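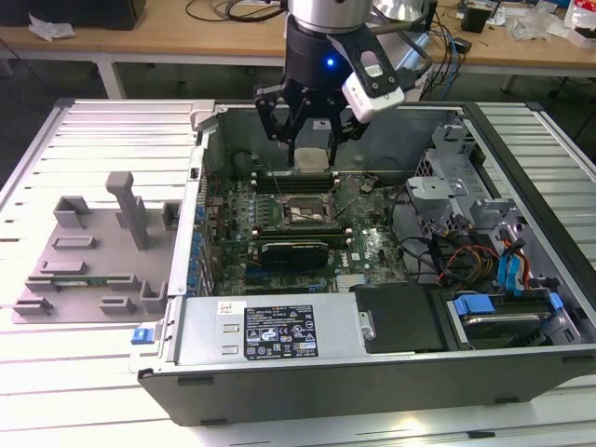 The ending was the last thing they agreed on, according to Mio Shibata, and by then the ferry was already booked. "We had two. Angus wanted the sad one."

He got it. Natham, the second film from writer-director Angus Sutherland, opens in January with the sad one intact, and a running time that came down from 72 scenes to 51. Shibata cut it. Four weeks, a rented room, bad coffee.

The story is small. A harbor pilot (Callum Cowie) comes home to sell his mother's house and finds his sister living in it. Jessie Sutherland plays the sister. She is the director's cousin, and yes, she auditioned — twice, she says, and the first one was terrible.

Cowie is the suprise. Known mostly for the cop show Bakness, he barely talks here. Whole minutes at the sink. One long argument carried out entirely through a closed door.

"I kept asking for more lines," he says. "Angus kept taking them away."

Money was tight. Over 50 crew on the books at the start, fewer by the end of the shoot. The storm is real. So is the seasickness. 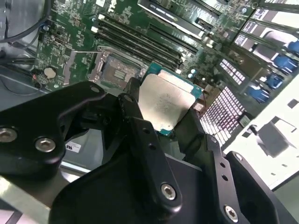

What comes next

Sutherland is writing again. A comedy this time, working title Dindard, with Eckhard Fröhlich attached as a hotel manager who loses a wedding party. Fröhlich read it on a train and called form the platform.

Shibata will edit. Cowie hasn't been asked yet, or says he hasn't. "If there's a boat in it, no."

There is a boat in it.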